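Notebook, Brudley bench, April

Start 8:50. Carrying on with the tape roll task from the last entry. Target for this task is 1,244 episodes before we hand the set to training. Going by the index file we are well short, so the plan for this week is volume, with the changes below fixed first so that the later episodes match each other.

Calibration first. Homed the arm, ran the joint check, then the hand-eye check against the board. Residual on the wrist view was higher than I like on the first pass. Loosened and reseated the bracket, ran it again, and it came back inside the limit. Logged both passes. If you move the bracket for any reason, rerun the check before recording. Episodes recorded between a bump and a check get thrown out whole, and we lost most of a morning to that in March.

Leader arm: the trigger dead band was set to the old value again after the restart. The Carach recorder reads its config from the user directory first and the project directory second, so whichever account starts it wins. Deleted the user copy on this machine. The other bench still has one.

Task text for this block, copied here so it stays constant:

"Pick up the roll of tape and set it down on the mark."

Do not paraphrase it in the recorder. The earlier sessions have at least three wordings in them (tape, tape roll, roll) and I am leaving those alone for now. Mixed wording is a question for a separate run, with a separate set.

Start poses. I am drawing start poses for the roll from the list Skokard generates, flat and upright mixed. Upright is where the present policy is weak. It closes early, touches the rim and pushes the roll over, then goes back to where the roll was. The flat cases are mostly fine. So the list is now weighted toward upright, including poses right up against a vertical surface, where one finger has very little room. Operators should approach with the gripper already fully open. Opening late in the approach gives a kink in the trajectory that the model copies faithfully.

9:40. First block of 40 done. Kept 37. The three rejects:

— one dropped frame run on the wrist stream, long enough to fail the gap test
— one where I lost the roll and regrasped twice, over the time limit
— one stopped by hand, wrong prompt loaded

Regrasps are kept if there is a single one and it succeeds inside the limit. That was agreed last month and I still think it is right. A set made up only of clean grasps gives a policy with no idea what to do after a miss.

Second block, upright poses against the white panel. The approach is slower here and the hand tends to stop just short while the operator looks for the gap. Long pauses are a problem for us: the actions over the pause are near zero, and with the chunk length we use the policy can learn to sit still. I tried trimming pauses in post on a copy of block one. It works on the joint data but leaves a jump in the video. Leaving the raw files as they are and marking the pauses in the index, so the loader can downweight them.

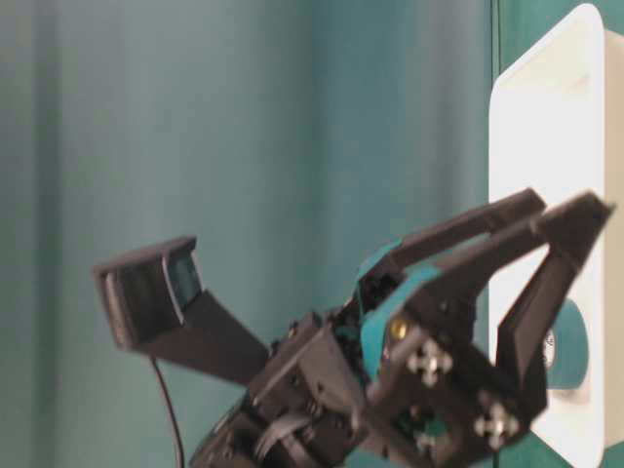 Do the fixed view and the wrist view need to be the same frame rate?
They should be recorded at the same rate. The loader will resample if they differ, but it picks the nearest frame, and near contact that puts the two views visibly out of step.

Sync. Compared timestamps between the fixed stream, the wrist stream and the joint log over block two. Fixed and joints agree to within a frame. Wrist lags by 2 frames, steady, no drift over the block. A steady lag can be corrected with an offset in the dataset header. I have put the offset there and have not touched the files. Anybody reading the raw wrist stream directly has to apply it themselves.

Motion blur: fast moves smear the edges of the arm in the fixed view. I looked at shortening the exposure. One stop down the picture gets noisy in the darker parts, and we would need more light to make up for it. Left exposure where it was. Changing it in the middle of the set would split the data into two looks, and the model can pick up on that. If we change it, it should be at the start of a new task. In the meantime, keep approach speed below the soft limit in the recorder. The limit gives a beep and nothing else, so it is easy to ignore when you are in a hurry.

11:30. Gripper current on closing is creeping up compared with the values in the February notes. Could be screws, could be the servo. Checked the finger screws for play, found none. Will log closing current at the start and end of each block so we have a curve to look at. No change to the closing threshold until then.

Labels. Each episode gets success, partial or fail, set by the operator at the time and checked later by someone else from the video. The Ng script draws the sample for the second check. Disagreements so far are almost all partial versus success, over where the roll ends up relative to the mark. Rule from today: any part of the roll over the mark is success, otherwise partial. I have not gone back over the old labels. Somebody should, before the handoff, and it will be dull.

Afternoon. Short evaluation of the present checkpoint to have something to compare against, same pose list, no operator input. Flat poses behave as before. Upright poses in open space are better than I expected. Upright against the panel, it mostly stalls above the roll, makes small corrections left and right, and times out. Consistent with having almost no examples of that case in the set it was trained on. I would not read more into it than that. Evaluation episodes are saved under their own prefix and must not be merged into the training index. The merge tool does not check for this.

Disk: the recording drive is filling faster than planned with both streams uncompressed. Moved the finished blocks to the server, verified checksums, then deleted them locally. Compression stays off until someone has tested whether it hurts the grasp.

To do
— remove user config on the other bench
— third block, upright poses against the panel, approach from the other side
— closing current at start and end, every block
— add prefix check to merge tool
— ask about a spare wrist cable
— recheck old partial labels against the new rule

Stopped 16:45. Arm parked, torque off, leader unplugged.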